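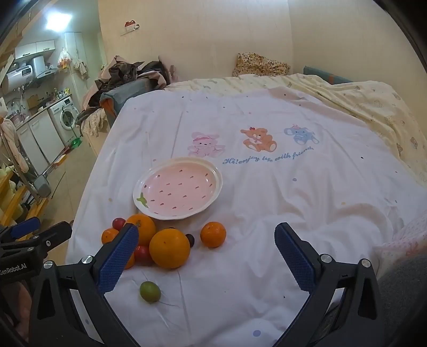 Home Talks Notes About Contact
Search this site Go
Mon 10 July — by Loïc Lecomte

Speaker notes, Dravura evening session

Slide 1. Say hello. Wait for the projector.

Fruit onto a plate. You've all done it, probably without a grant. At Jaltasero we wanted 300 clean runs of it, by hand, gripper in the fist, in real homes. Soft surface on purpose: a duvet gives when you press, and an orange rolls wherever the dip is.

Slide 2. Remote control first. Show the Besson clip (sound off!). Operator in the next room, two joysticks, 24 minutes, one tangerine. Let them laugh.

Slide 3. Then the hand-held version. Same jaws, your own arm behind them. People get good quickly and then get fancy — flicks, scoops, one attempted bowling shot. We keep the dull ones. A robot copies your bad habits with great loyalty.

Slide 4. Small fruit. Cherry tomatoes need a light squeeze. Ask who has squashed one. Pause.

Slide 5. Bolura numbers: 4,000 runs planned by December, 696 kept so far. Don't do the division out loud.

Questions. If someone asks about grapes, drink water slowly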